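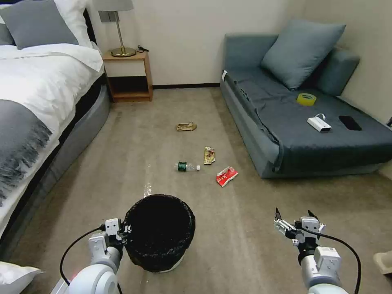 Aufräumaufgabe im Schlafzimmeraufbau: linker Greifer am Papierkorb, vier Teile Müll noch auf dem Teppich.

20. September 2023 — Iara Quiroga
Kategorie: Werkstattbuch / Besuche und Vorführungen

Besuch von Herkbridge, Vorführung am zweiarmigen System. Gekommen sind Elsa Halonen und Sajib Howlader, von uns waren Jaime und ich dabei. Iresha kam zur Besprechung dazu.

Ablauf wie im Juli besprochen: kurze Einführung, dann Müll einsammeln, danach Fragen. Die Decke auf dem Bett haben wir nicht ins Programm genommen, Falten kommt beim nächsten Mal.

Auf dem Teppich lagen die Plastikflasche, zwei Snackverpackungen (rot-weiß und braun-gold) und ganz hinten das flache Papier. Der Papierkorb stand direkt vor dem Roboter, Beutel über den Rand geschlagen. Der linke Arm ist für den Korb zuständig, der rechte zum Greifen.

Erster Durchgang: Flasche und rot-weiße Verpackung ohne Eingriff. Die braun-goldene beim zweiten Versuch. Das flache Papier hat der rechte Greifer zweimal nur über den Teppich geschoben, Jaime hat dann abgebrochen. Zweiter Durchgang mit langsamerem Absenken, Papier wurde gefasst. Dauer bis zu 14 Minuten pro Durchgang, das ist für Besuch zu lang.

Fragen von Elsa:
— Was passiert, wenn der Korb umfällt? Derzeit Stopp, von Hand aufstellen, neu starten.
— Wie viele Durchgänge liegen vor? 857, davon 700 mit dem jetzigen Greifer.
— Geht es auch ohne linken Arm? Haben wir nicht getestet.

Sajib hat nach den Kabeln gefragt, die außen an den Armen in Schlaufen laufen. Er würde sie enger führen, damit sie nicht am Bettrahmen hängen bleiben. Bisher ist das bei uns nicht vorgekommen — ich schaue mir trotzdem an, ob man die rechte Schlaufe kürzen kann.

Iresha möchte den Aufbau in Plukeck noch einmal zeigen, dort mit härterem Boden. Für das flache Papier wird das eher schwieriger.

Offen:
— Absenkgeschwindigkeit 40 % als Standard eintragen (Jaime)
— Flaches Papier einzeln üben, mehrere Lagen auf dem Teppich (ich)
— Elsa die Protokolle beider Durchgänge schicken
— Gelbes Klebeband vom Sofa zurück in die Werkstatt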